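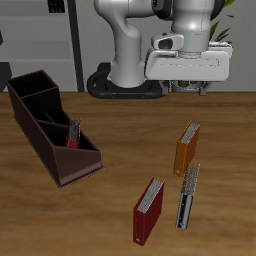

Can you please explain how you got the pockets to sit flat, a reader asked under my April post, as hers puffed up at the bottom once the RSVP card went in and she had already cut all her cardstock. She also wanted to know if she could fix the ones she had made or if she needed to start again.

She doesn't need to start again. The puffing comes from the side flaps of the pocket being glued all the way to the fold. If you stop the glue a little short of the fold, the card has room to drop in and the pocket closes over it. On pockets that are already stuck down, slide a thin palette knife in at the bottom corners and lift just that last bit. Do it slowly. If the paper tears, it tears on the inside where the insert covers it.

I answered in the comments but it got long, so I am putting the rest here, along with what I would change about the pocketfold invitations now that they are posted and the party is over.

For anyone who missed the first post, these were for my parents' ruby wedding anniversary, 40 years, held at the hall in Drusgate. Mum wanted proper paper invitations. She does not like the ones that come by text message and neither do most of her friends. I said I would make them and then had to work out how.

The cardstock

I used Kozma matte in a dark red for the pocketfolds and the same brand in cream for the inserts. The red came from the paper shop in Clatell and the cream came by mail, as the shop had run out. The red is a good weight. It folds cleanly if you score it first and it cracks if you don't. The crack shows up white along the fold and you can't hide it. I tried a red pencil on one and it looked like a red pencil.

The cream was a bit thin for the main insert. It was fine for the RSVP cards and the little map. If I did it again I would buy a heavier sheet for the main insert and keep the thinner one for everything else. A heavy card in the pocket as well as a heavy card on the panel makes the whole thing too thick to post at the letter rate, so I would only go up in one place.

Order more than you need, and order it all at once. My second packet of red was slightly browner than the first. On its own you would never pick it. Side by side you could see it straight away, so I made all of one lot for the relatives in Clatell and all of the other lot for everyone else, and the two kinds never ended up on the same fridge.

Cutting and scoring

I started with scissors and a steel ruler and gave up after one evening. I then bought a Breleck trimmer with the wide bed. It takes a sheet up to 254 mm across, enough for the pocketfold with the side flaps on. The blade was sharp out of the box and went dull sooner than I expected. When you start seeing a fuzzy edge, change it. I pushed on with the dull one for a whole evening and had to go back over those edges with fine sandpaper.

For scoring I used the back of a butter knife against a ruler. A bone folder is better and I have one now. Score on the outside of the fold, fold away from the score, then press it flat under something heavy overnight. I left mine under the baking trays. 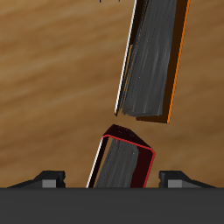
On the wooden tabletop.

Printing

I printed the inserts at home. The printer did not like the cream card in the bottom tray and kept dragging it in crooked, but it was fine through the slot at the back, one sheet at a time. Let each sheet dry before you stack it. I stacked the first few straight away and got a faint copy of the time and the address on the back of the one above.

Print one full set and read it out loud to another person before you print the lot. I had the street for the hall spelled wrong, and I had read it on the screen so many times that I had stopped seeing it. Dad picked it up. He also asked if the font could be bigger, so I made it bigger, and then the last line of the map went over the edge and I had to lay out that card again. It was the right change. Plenty of the guests would have struggled with the small one.

The RSVP cards

I put a stamped envelope in with each RSVP card, and I would do that again. It costs more but people sent them back. I also wrote a small number in pencil on the back of each card to match my guest list. A few people forgot to write their names, and one couple returned the card with only "Yes please" on it, so the pencil numbers saved me some phone calls.

I should have put a dietary line on the card. I left it off to keep it tidy and then spent an afternoon ringing around for the caterer.

Ribbon or band

Mum wanted ribbon. I tied one with satin ribbon and it looked nice, but the knot made a lump in the envelope and the lady at the post office said it would go at the large letter rate. We went with a flat paper band instead, a strip of the cream wrapped around the middle and glued at the back, with their initials stamped on the front. Make the band a touch looser than you think. If it is tight it bows the pocketfold and scuffs the edges when people slide it off.

I used a heart stamp for the initials to begin with. The ink pad was a pigment one and it sat wet on the matte card for ages. Dye ink dried much faster - use that if you have a choice.

Posting

Take one finished invitation to the post office before you buy stamps. Have it weighed and put through the thickness slot. Mine passed, only just, and only with the map in front of the RSVP card. With the map behind, it caught.

I also kept two complete sets aside, one for Mum's album and one for me. Hers is in the album already. Mine is in the drawer with the leftover red, and there is enough of that for thank you cards, which I am cutting this week. They are a plain single fold with no pocket. I will put the measurements up once I have checked they fit the envelopes I have left over.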